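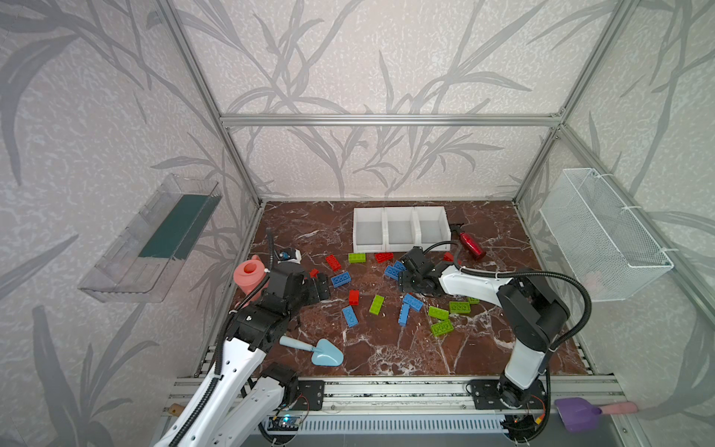
July 2, 2020

Up at six because the plaster on the landing needed a second look in daylight. The filler by the airing cupboard had shrunk back overnight and left a groove, so I filled it again and went down for tea. Dry outside, wind from the west. Bins went late.

The paper arrived yesterday afternoon from Bouchard, left in the porch with the lid of the box split. No damage to the rolls that I can find. It is the grey leaf on off-white, the big pattern, and I had worried it would be too much for a narrow landing. Unrolled along the hall floor it looked all right. Mum would have said it was a lot of leaf. The batch numbers match, which is more than can be said for the lot I got for the front room two years ago, where you can still see the join behind the door if the lamp is on.

It came to 141 pounds with delivery. I had put 120 in the book for it, so the extra has to come out of the stair carpet money. I have moved the carpet to September on the list. The carpet has been down since before we bought the house and will manage until then.

Sized the long wall at half past eight with thinned paste. The tin says to leave it until touch dry, and with the landing window open that took until nearly ten. Used the time to mark the plumb line. The corner by the bathroom is out by the width of my thumb from top to bottom, so there was no question of starting there. I began instead from the window side and will lose the difference in the corner behind the linen chest.

Pattern repeat is 64 cm and it is a half drop, which I had forgotten, and I cut the first two lengths wrong. One of them will do for over the bathroom door and the other can go in the short bit above the meter cupboard. After that I laid them side by side on the floor before cutting and wrote the number on the back of each in pencil, with an arrow for up. The leaves do have an up. The stems are thicker at the bottom.

Hung four lengths before dinner. The first went on crooked and I had it off again straight away. The second was good. The third had a bubble low down near the skirting that would not brush out, so I lifted it from the bottom and laid it back. Fourth no trouble. My shoulders were bad by then and I stopped.

Dinner was the end of the ham with new potatoes from the garden. These are the first earlies and there are not as many to a plant as last year. I put it down to the dry May. I have been writing down what I water and when, and for the whole of May I have only two days marked as wet.

Cameron McPhee rang at two about the pasting table. I said he could have it back on Monday. He did his own stairwell in the spring with a plank across two ladders and says he would not do it again at our age. He has offered to come and hold the bottom of the long drops once the stairwell part starts, with the doors open and him staying on the stairs. I said yes to that. The longest drop is 406 cm and I can't see how one person would manage it without the paper folding back on itself.

He also said the paint shop at Gulside is open again, four people in at a time, queue down the side. They have run out of white undercoat. He got the last of the grey primer and would let me have half a tin for the skirting. I said I would see how much I had left first. Went and looked afterwards and there is a third of a tin with a skin on it, so I shall ring him back tomorrow.

Two more lengths in the afternoon, round the light switch. Turned the power off at the board, which put the freezer off as well, and I forgot to turn it on again until gone four. Nothing had softened. Cut the cross in the paper too large on one side and there is a sliver of plaster showing at the top left of the plate. I think the plate will cover it if I shift it over before tightening. If not I have plenty of scraps.

The seam roller has had it. The little wheel is worn flat on one side and leaves a mark. Used the back of a spoon through a clean cloth, which is what my father used to do, and it was better than the roller. He papered the whole of the house at Clenard in a fortnight one winter, in the evenings, after work. I remember the smell of the paste and being told to keep off the stairs. Some of it was still up when we cleared the place, brown along the top where the heat had got to it.

Walked up to the post box at five with the gas letter and the card for Jean. Hedge on the corner still not cut. Blackbirds in the cherry again, and very little left on it for us. Picked what I could reach, enough for a small bowl.

Washed the brushes and the table down in the evening. Paste had got on the banister in three places and on the cat. Jelar sat on the top stair for most of the day and would not be moved, and he has a stiff patch behind one ear that he will not let me near with the flannel.

Phoned Ruth after the news. She is 36 on Sunday and does not want a fuss made. I have her present wrapped, and will drive over and leave it on the step, and we can talk across the garden if it stays fine.

Spent today: nothing. Owed: Cameron for the primer, if I take it.

Tomorrow: ring Cameron, cut the bathroom door piece, rub down the skirting, potatoes to lift from the second row. New seam roller.

3 comments

Pauline H.
A half drop on a landing, you are brave. We did our hall in something similar and wasted nearly a roll and a half on matching. Don't throw the scraps away until the radiators are back on.

oldmortar
Spoon is fine but mind you don't polish the seams. On a matt paper they catch the light afterwards. I use a damp sponge and leave it at that.

Pauline H.
Warm water and a bit of patience for the cat. Ours came out of it by himself after a couple of days.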